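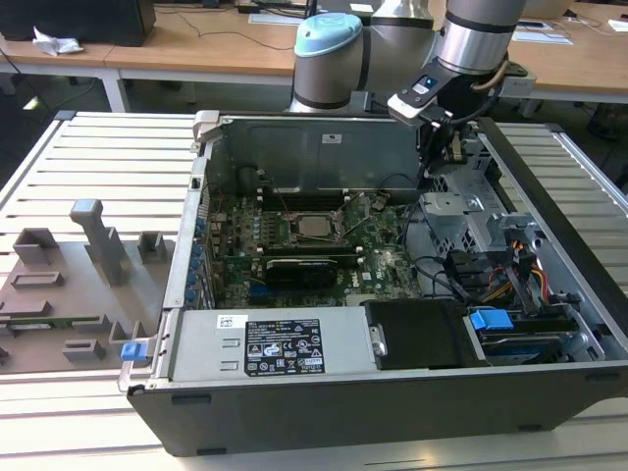
O computador aberto na bancada, deitado de lado.

Domingo, 8/9/26. Deitado de lado como um bicho no veterinário. Tampa fora. A mãe tinha guardado tudo ali dentro, dizia ela, e o filho nunca percebeu se falava das fotografias ou da vida inteira.

Pressa. O comboio às 9 e ele ainda a olhar para a placa verde, os fios vermelhos e pretos, o disco com a etiqueta azul. É esse. Tem de ser esse. Uma patilha azul, logo acima. Puxa-se? Empurra-se?

Em Fevereiro ela ainda o ligava todas as manhãs. Escrevia cartas à fábrica Haberkorn, onde trabalhara mais de 40 anos, e não as mandava. Guardava. Nome do ficheiro: carta. Depois carta outra. Depois carta outra melhor.

Ele só soube disto pela vizinha, ao telefone, entre duas coisas mais importantes. Mais importantes para quem, não sei.
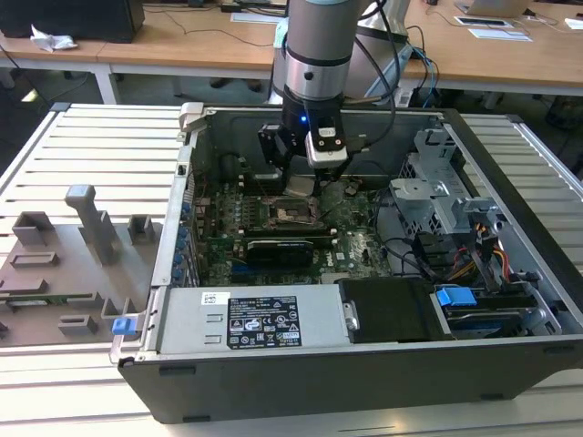
Clube de Escrita Tideo — Contos curtos

Dell, a branco, na placa. Ele leu aquilo em voz alta, para ouvir alguem. A fonte de alimentação com o seu rótulo preto, cheio de letras brancas e simbolos, e o autocolante do código de barras ao lado. Tanta letra e nem uma dela.

Lá atrás, numa das mesas de tampo de madeira, um lenço branco amarrotado. Não se lembrava de o ter deixado ali. Não interessa. O comboio.

Pensou no verão em Fanano, a mãe a ditar postais no terraço, ele a escrever com a língua de fora. Escreve que está sol. Não está, mãe. Escreve na mesma.

Na loja pediam 500 para copiar o disco. Ele disse que pensava. Teria dado 1000, se o homem tivesse prometido que havia lá qualquer coisa com o nome dele.

Oito e vinte. Oito e meia. A mão por cima da patilha azul — e se estiver vazio? E se não estiver?

Sentou-se. Tirou o casaco. Pegou numa folha e escreveu no cimo, com a letra torta dos postais: mãe, aqui está sol.

Chovia. O comboio saiu sem ele.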